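Drinking more water, six weeks in

I said in January that I wasn't making any resolutions, and then of course I went and made one anyway, quietly, while taking the tree down.

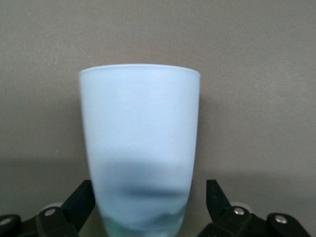
Pale blue, no handle, no lid.

It started with headaches. Nothing dramatic, just that dull sort that turns up at four in the afternoon and makes you snap at the printer. I'd had them on and off since we moved to Mivley, and I had blamed the new pillows, the old glasses, the drive in, the lights at work, pretty much everything except the fact that I was living on tea. I do love tea. I have a cupboard shelf that is nothing but tea, and I'm not giving it up for anybody! But I sat down one evening and tried to remember my last glass of plain water and I couldn't.

So the plan was 300 ml at a time, 6 times a day, starting before the kettle goes on. That first one was horrible for the first week or so. Cold water at half past six in the morning in a kitchen with a stone floor is not a treat, and I took to letting it stand overnight on the windowsill, which helped a lot. The others I hang on to things I already do: one when I get to my desk, one with lunch, one when I come in and take my shoes off, and so on. The last has to be before eight or I'm up in the night, as I found out the hard way (twice).

I did try one of those reminder apps, Plonel, and I can see why people like it, but it buzzed at me in the middle of the quiet bit of a concert and I took it off my phone in the car park. A jug on the side does the same job for me. If it's still full at teatime I know I've been slacking.

Are the headaches gone? Mostly, I think. I had a bad one last week, but that was after a long day in Zalham with the sun in my eyes the whole way home, so I'm not sure it counts. I'm sleeping a bit better too, though I've also been going to bed 25 minutes earlier, so make of that what you will.

A few of you asked about adding things to it. Cucumber is lovely. Mint is lovely for an hour and then tastes like a pond. Lemon I've gone off completely. Next I want to try cold rooibos, left in the fridge overnight, and I'll let you know how I get on with that once I've made some room in there.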